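衣替えと、ピンクのタンクトップのこと

十月も半ばになって、ようやく重い腰を上げて夏物の片づけを始めました。七月に買ったばかりの薄手の服が、もう出番を終えてしまうのかと思うと、毎年のことながら少しさびしい気持ちになります。

わが家ではずっと、洗った服はとりあえずかごに入れておいて、気が向いたら掛ける、というやり方でした。ところがこの「気が向いたら」がくせもので、気づけばかごの底からしわくちゃの一枚が出てくるのです。友人のコンスエロさんにこぼしたら、「かごに入れる前に掛けちゃえばいいのに」と笑われました。ごもっともです。でも、できないんですよねえ、それが。

それで今年は、かごのすぐ後ろにハンガーラックを置くことにしました。手を伸ばせば届く距離だと、不思議と面倒に感じません。ハンガーは水色とオレンジがかった珊瑚色のもの。本当は色をそろえたかったのですが、並んでみるとこれはこれで楽しくて、気に入っています。

掛ける順番は、薄いものから。とくにストラップの細いタンクトップは、かごの中でほかの服にからまりやすいので先に救出します。緑と白の切り替えのシャツは、袖をすっと下に伸ばしてから肩を合わせると、形がきれいに決まります。黒い服は最後。毛玉を見つけると、つい手が止まってしまうので……。

ピンクの服、今年は本当によく着ました。
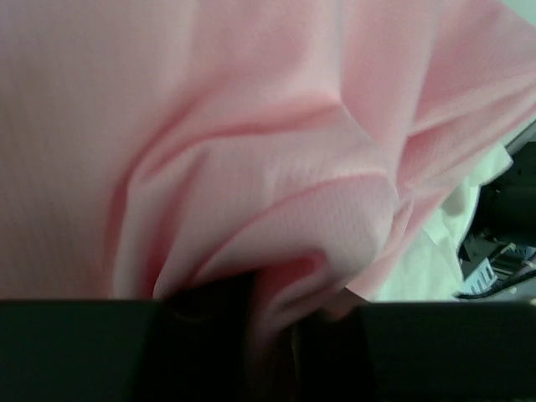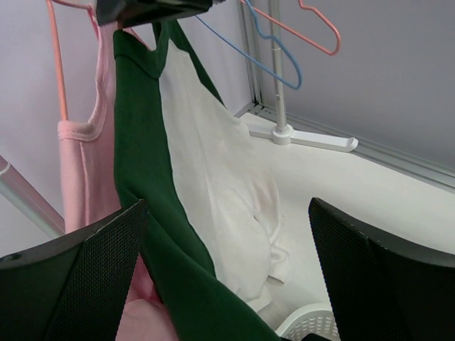
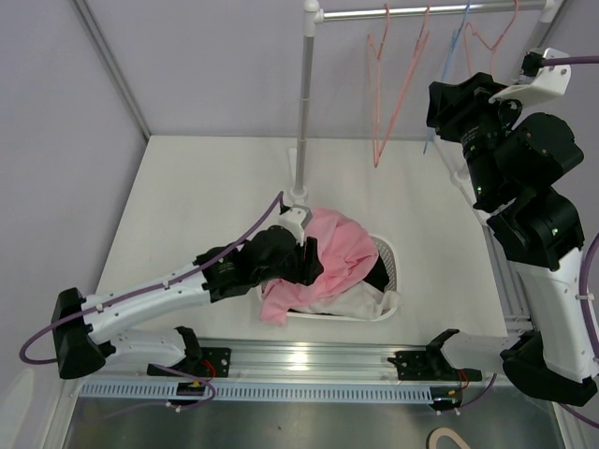
細いストラップの服がハンガーからすべり落ちるときは、どうしたらいいですか?

ハンガーの両端に輪ゴムを二、三回巻いておくと、すべりにくくなります。うちでは太めの輪ゴムを使っていて、衣替えのたびに新しいものに巻き直しています。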